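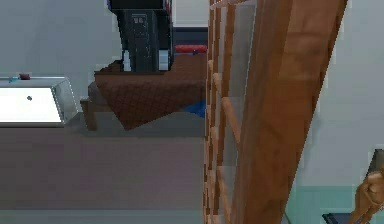 Figure 4. A simulated bedroom from the tidying set, seen from the robot's side of a wooden ladder-like frame. The bed has a quilted cover with one corner hanging towards the floor; a patch of blue fabric shows beneath it.

4.2 Bedroom tidying

Of the rooms in our test suite, the bedroom was the one we expected to get through quickly. Kitchens have liquids, blades and drawers that stick. Workshops have screws. A bedroom has soft things lying on other soft things, and a person can put most of it right before breakfast without having fully woken up. We allotted it one Wednesday. It occupied us until May.

The task is given to the robot as a single written instruction: tidy the room. Each trial takes place in a rendered room built in Kirnex, our in-house simulator, and is controlled by the Trurmont policy described in Section 3. A trial ends when the policy declares itself finished or when 16 minutes of simulated time have passed. We ran 408 trials over the bedroom layouts. The policy declared itself finished in a great many of them, and we have learned to treat this as a statement of mood.

Figure 4 gives a fair idea of the difficulty. The blue fabric under the bed is easy for a person to spot and easy for a person to reach. For the planner it is a small triangle of colour between a hanging corner of bedcover and a large piece of timber. The cover must be lifted or avoided, the frame must be avoided in any case, and the arm has to pass low enough to get under the bed without treating the floor as part of the problem. In layouts of this type the policy most often chose to work on the bed instead. The red pillow was moved a little to the left and, later in the same trial, a little to the right.

We do not regard this as wholly foolish. The pillow is large, it has a strong colour and it lies on top of something. Everything the policy learned from its 2,000 training demonstrations suggests that such objects repay attention. The demonstrations were recorded in the Vītola flat set, where the floor under the bed had been kept clear by people who knew they were going to be recorded. Several of the present authors were among them.

The second source of trouble is the question of what counts as untidy. A tall black object shaped something like a computer tower stands on the bed in Figure 4. Human raters, shown the same room, agreed that it should not be there and then disagreed on where it should go. Suggestions included the floor, the top of the white cabinet, and "somebody else's room". The policy has no access to the third option. It tended to leave the object alone, and under our scoring rules an item left alone costs less than an item dropped. We suspect that many households run on the same rule.

Small items on the cabinet produced the opposite behaviour. The red one and the teal one, both near the back edge of the top, were regularly treated as clutter, although the raters were content to leave them where they were. Lifting a small block from a flat surface is something the policy does well, and it looked for chances to do it. Ots (our second author, Ieva Ots, who scored the bedroom trials by hand) proposed a separate category for this, in which the robot completes with great care a chore that was not on the list. The category is reported in the appendix under "unrequested success".

Bedcovers deserve a word of their own. Kirnex models a cover as a sheet with stiffness, and the quilting is mostly a matter of surface pattern. A gripper closing on the hanging corner therefore meets something better behaved than a real quilt, which folds, slides and brings the pillow with it. Our figures for straightening the bed should be read as an upper limit. We repeated four of the layouts on the physical Nirkier arm with a real quilt and stopped when the arm had made the bed into a shape that none of us could name or, for some minutes, undo.

Large near objects such as the ladder-like frame had a stronger effect than we had planned for. With the frame close to the viewpoint, much of the room behind it is hidden, and the pale gaps between the rungs seem to invite reaching. The motion planner refused these reaches, correctly. The policy then asked for them again. In the worst trials this exchange used up most of the available time, and the room was handed back in the state in which it was found. Adding a short memory of refused motions removed the loop in most layouts. It also made the policy slightly timid near door frames, a side effect we return to in Section 5.

Taken as chores, then, the bedroom results are modest. Single items in plain view are picked up and put away reliably. Items beneath or behind anything are not, and deciding which items matter remains the work of whoever lives there.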